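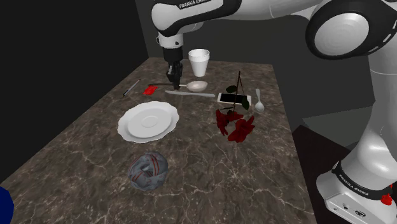
In Praise of the Long Lunch

My grandfather never ate standing up. He ran a hardware store for most of his life, and at noon he locked the door, hung the little cardboard clock in the window and went home to a bowl of soup. Customers grumbled, I'm told, and then they came back at one.

I have been thinking about him a lot since December, when the office where I work trimmed our lunch break to half an hour. The idea was that we could all leave earlier, and I suppose some of us do. What I miss is the second half of the meal – the part after the plates are empty, when my friend Gilles Ferrand would finally get around to telling us what was on his mind.

You can't hurry that kind of talk. I learned more about my job over cold coffee with Gilles than I did in 2 years of training sessions, and I learned how to braise a leek besides (low heat, more butter than you think, and leave it alone).

I know plenty of people would laugh at a complaint like mine. Nurses, drivers and teachers have been bolting down sandwiches for years, and my heart goes out to them. I'd like them to have an hour too! It seems a modest thing to ask, a chair and a hot dish and somebody across from you who isn't watching the clock.

So on the days I work from home I've started setting the table properly, with a cloth napkin, and my neighbor Inès Maillard comes over when she can. Last week we were still sitting there at two.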